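4.3 Clearing a table

The third chore in our set is clearing a table after a gathering. We chose it because the objects are cheap, light and easily deformed, and because most of the homes in the Plilton survey listed it among the jobs they would hand over first. Each trial begins with disposable cups set out on a table and ends when they have been put in a bin or the time limit runs out.

We ran 2000 trials using the Memside controller. Of these, 1347 ended with every cup in the bin inside the limit. Most of the failures fell into 3 groups: the cup was crushed before it was lifted, the cup slipped during the carry, or two cups stuck together and were handled as one. Crushing was the most common, and lowering the closing force by 20 per cent only traded it for slipping. Neither setting was good enough for a cup with liquid left in it, so all trials used empty cups.

Using both hands helped when cups stood close together, but it slowed the work. A person clearing the same table was faster every time. Wrist views were used to judge contact, as the head view was often blocked by the arms (Figure 3).
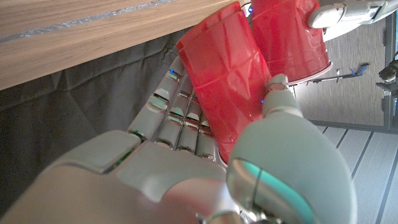 Figure 3. Wrist view of the right hand gripping a red plastic cup, with a second cup touching it.

Şimşekoğlu objected, on reading a draft of this section, that a completion rate says little about whether a household would put up with the machine, and that one spilled drink on the carpet would outweigh a week of tidy tables. We accept the point. The Ostodwood trials, which begin in July, will record spills and breakages separately from completion.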